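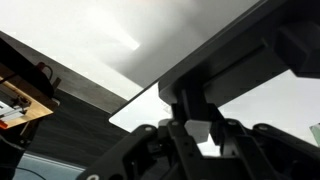

Ticket 229, coffee corner, Endwood office. Dark wood-grain panel.

July, 3:10 pm
By Facilities desk, Andadura

Problem: the lids do not close well on the paper cups. Reported after lunch.
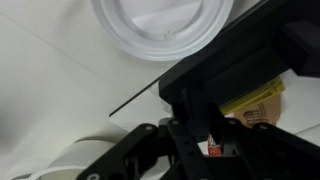 I tried three lids from the new Dinar pack. Two popped up again on one side — the third stayed.

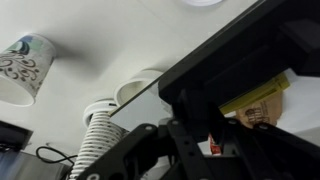
Stacked cups and one patterned cup.

The old cups from Omerović took the same lids without trouble. I asked for a sample of the next size.

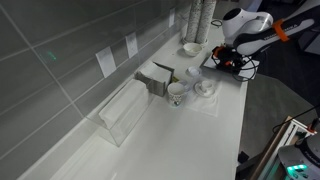 Andadura Facilities — Kitchens and Supplies

Napkins are fine, no order needed. Ticket stays open until the sample comes.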